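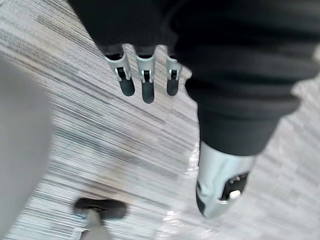 Visit Reports

Normont humanoid project: notes from the student lab open day

15 May 2024
By Abelardo Huanca

The engineering school at Normont opened its student robotics lab to visitors for one afternoon. I went mainly to see Milow, the humanoid that the senior project class has been working on since September. The lab takes up the ground floor of the Breathnach building, and visitors go through in groups of 12. Each group gets a short talk, a look at the benches and a floor session with the robot.

The floor session is held on gray-and-white striped carpet. Milow wears loose black fabric over the body and limbs, with the silver-gray hardware showing at the ends. The fingers are a light silver-gray with matte black tips, and the joint mechanisms at the knuckles are small and dark. The class bought the robot as a bare platform and writes its own control software, which runs to 80 modules in the current release. Most of these handle logging and safety checks. The motion code is a small part of the total.

The fabric is a project in its own right. One team of five students has spent the spring term on how clothing changes the behavior of the arms. Their first garment had tight cuffs, and the added drag at the wrist showed up as a steady offset in the torque readings. The current cut is wider at the sleeve. It folds and bunches near the lower end, but the team reports that the offset is now small enough to correct with a constant term. They have logged 1172 reaching motions with the garment on and a matching set without it. Plots from both sets were pinned up by the door -- the scatter is clearly wider in the clothed set, mostly in the last part of the reach.

Finger control was the other main topic. The students use position control for approach and switch to a current limit at contact. The threshold is set by hand for each type of object. I asked whether they planned to estimate it from data, and the answer was that next year's class would have to decide. The black fingertip pads are treated as consumables and are changed on a schedule. No wear figures were available.

The course structure may be of interest to other schools. Students are graded on a test plan, a written failure log and one live run. The failure log carries the most weight. I read through part of one and found it clear, with times, software versions and operator initials for each entry. The test plans were less even, and two of the ones on display gave no stop condition.

A second room holds Reltolura, an older wheeled base used for the first-year course. It was switched off for the day. The instructor said it will be kept for line following and basic mapping until the spare batteries run out.

Parking is behind the building and fills early. The floor session is standing only, and questions are taken at the end. The handout has a wiring diagram on the back page, but the connector labels are too small to read. A larger copy is kept at the front desk.

Print this page | E-mail this page

Recent visit reports
Packaging line tour, bottling hall
Spring welding fair: the small exhibitors
High school robot league, regional practice day
An afternoon in a gear-cutting shop

Contact | Copyright 2024, all rights reserved | Back to top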